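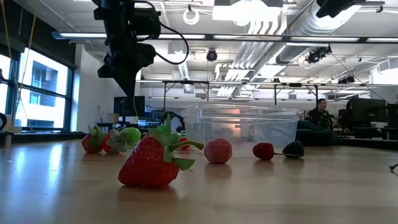

**mossycrate** wrote:

Straw, every time. I've tried the felt mats and the black plastic and I keep coming back to a bale of barley straw from the feed place on the Setthorpe road. It goes under the plants as soon as the first green fruits start to weigh the stems down, and I don't touch it again until the end of picking. My neighbour on the next plot swears by his mats, and his berries are fine, I'll give him that, but he has twice the slugs I do. They sit underneath in the cool all day and come out for supper.

---

**Re: Strawberry beds, what are you all doing this year?**

**penny_underglass** wrote:

Twice the slugs under mats, yes! I had exactly this. Lifted one up in the evening and it was like a motorway services under there. Straw for me too now, though mine came full of seed and I ended up with a lovely little crop of barley in between the rows (the sparrows were thrilled).

Can I ask what variety everyone's on? I've got Gidari in the long bed and I'm completely smitten. It's late, it sulks all through spring, and then suddenly you can't keep up with it. The smell when you open the gate in the morning is worth the sulking.

---

**tatterbean** wrote:

I'm going to disagree on Gidari, sorry Penny. Grew it for 3 years and the flavour was all over the place. One berry gorgeous, the next one like wet cardboard, off the same plant! I dug the lot out and put in Hinojosa, and the difference was huge. Smaller fruit but every single one tastes of something.

Agree about the straw.

---

**penny_underglass** wrote:

Were you watering much? I found it goes bland if you're generous once the fruit has started to colour. I more or less abandon mine at that stage unless the leaves are flopping.

---

**tatterbean** wrote:

Hmm. I was on a drip line with a timer, so yes, they were getting a drink twice a day whether they wanted it or not. You may have a point, but I'm not digging up Hinojosa to find out :)

---

**oldgreenhose** wrote:

Timer is your problem there. Strawberries want a good soak now and then and to be left alone in between. My dad never watered his at all after May and people used to come over the fence for them.

Also, and I'll say this on every strawberry thread until I drop, take the runners off. All of them, the first year. I see people letting them go everywhere and then asking why they've got a carpet of leaves and nine berries.

---

**mossycrate** wrote:

I leave mine on, hose! Two per plant, pegged down into little pots with a bent bit of wire, and by the end of August I've got the whole of next year's bed for nothing. I haven't bought a plant in ages. I pinch out the rest.

---

**oldgreenhose** wrote:

From first-year plants though? You're asking a lot of them. I only take runners off second-year ones that have cropped well, and never off anything that looks a bit crinkled or yellow. You can carry virus through a whole plot that way. Ask me how I know.

---

**mossycrate** wrote:

Fair enough about the virus, I do look them over. But I honestly can't see any difference in crop between the ones I've taken from and the ones I haven't. Perhaps it's my soil. It's heavy, and it holds on to everything.

---

**quincewobble** wrote:

Hello all, new to this and reading with a notebook next to me! I've just been given half a plot and I'd love a proper strawberry bed. I've ordered plants from Faller and they're turning up on Friday, bare root, and I'm now in a slight panic because the bed still has couch grass in it. Can they wait? Or do I shove them in pots? Also how far apart, the leaflet says one thing and my library book says another.

---

**penny_underglass** wrote:

Welcome quince!! Pots, definitely, and don't fret. Stand the roots in a bucket of water for an hour when they arrive, then pot them up in any old multipurpose with the crown sitting level with the top of the compost. Too deep and they rot, too high and they dry out. They'll be perfectly happy for weeks while you get that grass out. And do get it out, every white bit of root, it's horrible threading through strawberries later on.

---

**tatterbean** wrote:

Spacing: I do a foot and a half between plants and a bit more than that between rows. It looks ridiculously empty at first. Sow some lettuce in the gaps if it bothers you.

I've had Faller plants and they were good strong things. One in the box was mouldy and they sent another without any fuss.

---

**oldgreenhose** wrote:

Pinch the flowers off the first spring. I know you won't, but I've said it.

---

**quincewobble** wrote:

All of the flowers?? I've been dreaming about jam since I sent the order off.

---

**penny_underglass** wrote:

Oh leave her a few, hose! I took half of mine off and let the rest get on with it and they were fine. You won't get jam quantities though, quince. You'll get enough to eat standing up in your wellies, with a warm one in each hand, and that's the best way to have them anyway.

For jam I wait for the glut and do 300 grams of sugar to every pound of fruit, mixed units I know, it's how I wrote it down once and it works. Juice of a lemon. It sets soft and I like it runny.

---

**tatterbean** wrote:

That won't keep outside the fridge, just so she knows. I go equal weights and get a proper set.

---

**penny_underglass** wrote:

It's never lasted long enough in this house to find out! But yes, fridge.

---

**mossycrate** wrote:

Nets, quince. Get your nets before you get your jam jars. Blackbirds will have the lot the morning before you were going to pick, they've got a diary. Hold the net up off the plants on canes with upturned pots on top, and pull it tight at the bottom so nothing gets tangled. I check mine first thing and again before I go home.

Does anyone cut the leaves right back after picking? I did half the bed last year with shears and can't decide which half came up better.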